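How a Song Earns Money

A song has two parts that can be owned. The first is the composition, meaning the tune and the words. The second is the recording, meaning the sound captured when somebody performs it. Each part has its own owner, and sometimes several.

Suppose Divya Thevar writes the words and Muthu Poojary writes the tune. They agree on shares before the song comes out. If Divya takes five parts out of eight, Muthu takes the other three. The agreement is written down and signed. 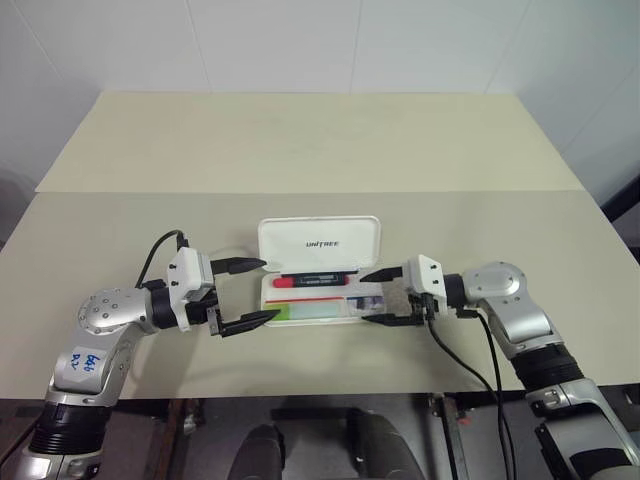 An open white case on a tabletop, with two robot arms reaching toward it.

When a radio station plays the song, it owes a payment called a royalty. Stations play thousands of songs, so they do not pay each writer directly. They buy a license from a collecting society — an organization that gathers the money and divides it up using lists of what was played.

The song must be registered first. The form asks for the title, the writers and their shares. If a name is spelled two different ways, the payment can be held until the record is corrected.

Words to know
License: permission to use something under set rules.
Royalty: a payment made for using someone's work.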